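**WD 2465 – Wood in Furniture and Interiors**
Notes for Unit 5: Reading and maintaining a tabletop
Folstead, revised 3rd June. Instructor: Eftychia Economou

Bring the grain chart from Unit 4. The section on adhesives has moved to Unit 7.

## 5.1 Grain and figure

The words are used loosely in trade catalogs, so they are fixed for this course as follows.

**Grain** is the direction of the fibers relative to the length of the board. **Figure** is the pattern that appears on a cut face. A board with straight grain can still show strong figure if the saw passed through the growth rings at a low angle.

Three cuts matter for tabletops:

- **Flat-sawn.** The face is close to tangent to the rings. Arches, loops and wide bands in the middle, narrower lines toward the edges. Most movement across the width.
- **Rift-sawn.** Rings meet the face at an intermediate angle. Straight lines, little figure.
- **Quarter-sawn.** Rings meet the face near 90 degrees. Fine parallel lines, least movement across the width.

Rotary-cut veneer gives loops that are wider and less regular than those of a flat-sawn board. On a finished top the two can be hard to separate from the face alone. Look at the edge and the underside before deciding.

In softwoods the pale band is earlywood and the darker line is latewood. Latewood is denser. Under wear the earlywood goes down first, and the top acquires a shallow ridge along each dark line that can be felt with a fingertip.

## 5.2 Lighting a surface for inspection

Even overhead light flattens contrast. It is adequate for general color and poor for scratches. A low lamp, held to one side and moved slowly, shows dents and raised fibers. Sheen hides figure, so change the viewing angle before recording that an area has none.

Record color in plain words (cream, tan, gray-beige). Cool and warm readings of the same board are common and should be noted together with the light source.

For the exercise at the end of this unit, work from a pale top with curved figure. Note where the lines run straight and where they bend.

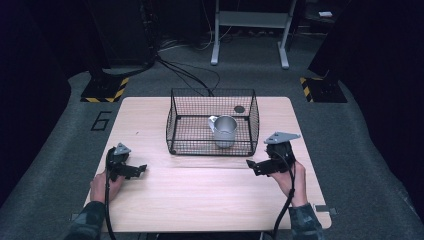 Light top, rounded corners, with a wire-mesh basket and a metal mug. 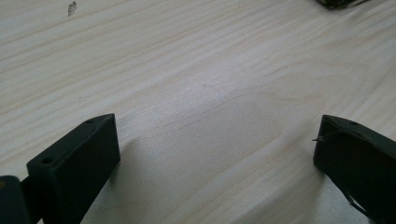
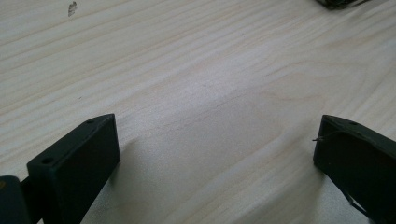
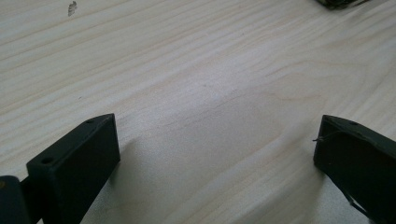
On the curved grain lines in the last three, Achilleas Papadakis objected that figure alone should not settle the species, and asked that students write "softwood, pine or similar" until an end-grain section has been examined. That wording is now the standard entry. Stamatia Drakos would go further and leave the species line blank. Either will be accepted in the written work.

## 5.3 Objects on the surface

A tabletop is rarely inspected bare. Containers and vessels affect it in different ways.

**Wire mesh.** The load passes through the bottom rim or through whatever wires touch the top. Contact area is small and local pressure is correspondingly high. Lift mesh baskets when moving them. Dragging leaves fine scratches, which are most visible where they cross the grain. Check the underside for bare wire ends.

**Metal mugs.** Single-wall metal passes heat directly to whatever it stands on. Set directly on lacquer, a hot one can leave a white ring. The ring is moisture held in the finish and usually sits above the wood. Inside a basket, a mug still needs a mat if the basket has no solid base.

**Felt pads.** Replace when compressed below 1 mm. Grit embeds in old felt.

## 5.4 Cleaning and refinishing

1. Clear the top and remove dust with a dry cloth, working along the grain.
2. Wipe with a damp cloth, well wrung out. Dry immediately.
3. Test any solvent on the underside first.
4. Sand only if the top is known to be solid wood. Veneer may be as thin as 0.6 mm, and a single pass at a corner can go through it.
5. Rounded corners are finished by hand – no power tool.

Wait around 6 hours between coats of the Losetti water-based lacquer used in the shop.

## Exercise

Choose one tabletop at home or in the Fragkou reading room. Submit a sketch of the figure with the grain direction marked, a color description under two light sources, and a list of the objects normally kept on it with the type of contact each one makes. State the cut if you can support it from the edge. Iolo Eynon collects the sheets in room 144.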